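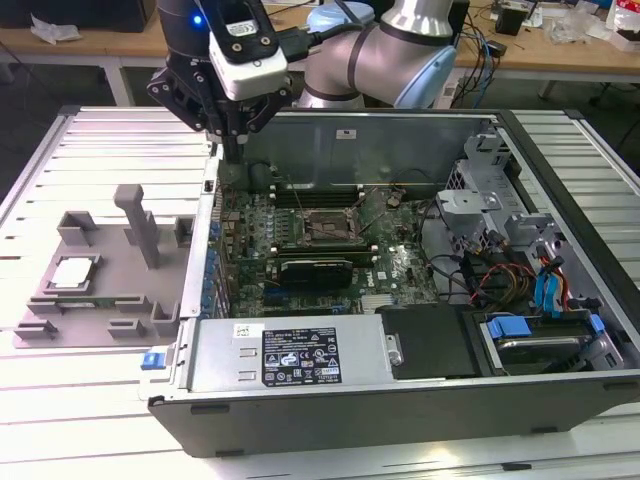
Computers are brilliant at computers, so you might think a robot would be good at fixing one. You would be wrong, but in an interesting way. Putting a new processor in a desktop machine is a job a careful teenager can manage. For a robot arm it's a nightmare made of tiny parts. The processor is the flat, silvery chip waiting in its gray holder to the left of the computer, and it has to go into the square socket on the green board. Drop it in crooked and you can wreck something that costs more than your bike.

A research group at the Arkley lab wanted to know which way of teaching works best for a job like this. They tried 2 ways and called them Holzer and Pister, as if they were a pair of grumpy cats.

Holzer is the bossy way. A person writes down every single move: go left, go down, stop, open the fingers. The robot obeys perfectly. If the computer has been nudged by the width of a pencil line, the robot still obeys perfectly, and pokes the wrong spot with total confidence.
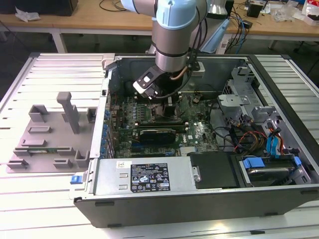
Pister is the copycat way. A person steers the arm through the job while the robot records what its cameras see and how its joints move. Then the person does it again. And again. The Arkley team did it 273 times, and we hope someone brought snacks. All those recordings go into a program that hunts for patterns, such as "when the socket looks like this, move a tiny bit that way." Scientists call this imitation learning. Little brothers and sisters have been doing it for years without a grant.

So who won? With the computer in exactly the usual place, Holzer was quicker and hardly ever missed. Once the researchers began shifting the computer between tries, Holzer fell apart and Pister mostly coped. After 2,159 tries, spread over nearly six months, the copycat was ahead. 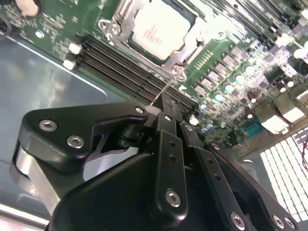 Close work: the gripper's black fingers beside the processor socket.

Before you cheer, Pister has its bad days too. It was taught on one kind of computer. When the team gave it a different kind, called the Plostden, it hovered over the board for a while like someone choosing a sandwich, and then gave up. The next round of tests starts in July, with more computers and a lot more copying.

Try it yourself: shut your eyes and ask a friend to talk you through putting a cap on a pen, one move at a time. Then do it with your eyes open, after watching your friend do it first. Decide which of you was Holzer.

We use cookies to remember your settings and improve this site. By continuing to browse, you agree to our use of cookies. Accept | Find out more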